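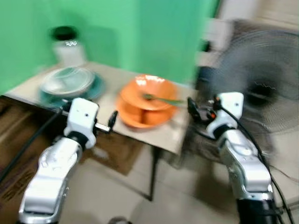 Clearing a table is the job members ask us about most when the talk turns to robots, and it is still a job that machines do slowly and not very well. Floor cleaning came along years ago, and mowing too. Dishes have lagged behind. Part of the trouble is how little they have in common with each other. An orange bowl stacked on an orange plate gives a camera very little to tell one from the other, and a clear bowl on a teal plate is worse, because most of what the camera gets from clear plastic or glass is whatever is behind it. Lay a green-handled utensil across the top and a pair of arms has to decide what to move first before it moves anything.

We went back to this subject because of the replies to our November survey. We had 295 forms returned from Tremton and the towns on the bus line, mostly from people who run small kitchens, laundries, repair shops and packing rooms. Of those, 200 said they would consider paying for a machine to take over one chore. Washing up and clearing came out well ahead of everything else. Folding was second. Sweeping metal chips was third, mostly on the strength of the machine shops along Fakley Road.

The short answer for anyone planning next year's budget is no, not yet, unless your chore is the same every time. The longer answer depends on which part of the chore you mean.

Washing

The washing part was settled long ago. A pass-through dishwasher does a rack in a couple of minutes and needs only somebody to load it and somebody to unload it. Several members asked whether a robot could stand at the sink with a brush. We can't see why anyone would want that. The work left over for people is at either end of the machine, and that is where the interest should be.

Loading

Osatix has shown a loading station with one arm over a moving belt. We watched it for a morning. It was given one kind of plate, and it put 46 of them in the racks without a breakage while we were there. The plates arrived scraped, face up and well apart. When two arrived touching, the belt stopped and a light came on, and an attendant separated them by hand. For a hospital or a school that uses a single plate, this could be worth a look. Most of our members do not have a single plate. They have whatever has built up over the years, plus the good ones.

Barta takes the opposite approach and sells the trays. The idea is that customers put their own dishes into shaped slots before they leave, so that the arm at the far end only has to deal with a tray it knows. It works as long as the customers do it. In the café where we tried it, a fair number left cutlery in the cup slot and napkins everywhere else. We have asked for their figures on how often a tray has to be sorted by hand and will print them if they come.

Clearing

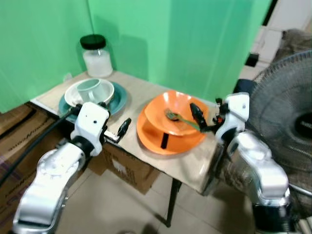
Two arms on one table is the arrangement that comes closest to what people picture when they say they want a robot to clear up. It has real advantages. One gripper can steady a stack while the other takes something off the top, and neither has to reach across the whole table. What it does not do is remove the need for judgment. Take a mug lying on its side in a shallow white bowl, with the bowl on a dinner plate. A person would pick up the mug by the handle without thinking about it, or carry the whole lot to the sink and sort it out there. A machine has to work out whether the mug will roll if the bowl moves. The fork in the orange bowl is its own problem: the handle is easy enough to close on, but a gripper finger has to get down inside the bowl to reach it, and the bowl is tilted on its plate to begin with. Then there is the jar in the corner, part full of something white, powdery or granular. Does it get cleared with the dishes or does it stay? Most people would know from the kitchen they were in. The machine has to be told.

That last point came up again and again in the survey comments. People listed things they would not want touched: the salt, the tip jar, the half-finished crossword, the reading glasses. A chore is partly knowing what to leave alone, and that is hard to write down as instructions.

On the shop floor

The shops are somewhat better placed. Parts come in known sizes and they mostly stay where they are put. One shop on Fakley Road has an arm feeding blanks to a press and has been pleased with it – the owner's only complaint is the time it takes to set up for a new part. For a run of several thousand, that hardly matters. For a run of 40, the person who used to do the job would be finished before the arm was ready to start. Tidying benches is another matter, and looks a lot like clearing a table. Mixed tools, things on top of other things, a few items that should stay put.

What to do in the meantime

If you are thinking about a purchase, we suggest writing down the chore as you would for a new hire on the first day, then marking each line where you wrote "use your best guess" or something like it. Those are the lines a machine will get stuck on. If there are only one or two, call a supplier. If they are all over the page, keep your money for now.

It also helps to look at what you own. Matching dishes, or at least dishes that stack in one way, will speed up a person as much as a machine. Dull finishes are easier on cameras than shiny or clear ones. Keep what belongs on the table away from what gets cleared, on its own shelf if you have one.

The notes from our visits, with the survey tables, are in the binder at the Tremton office. The survey form itself is being revised, and suggestions for the chores list should reach us by the end of the month. Several of you have already asked for window cleaning to be added, and it will be.

Posted June 11, 2018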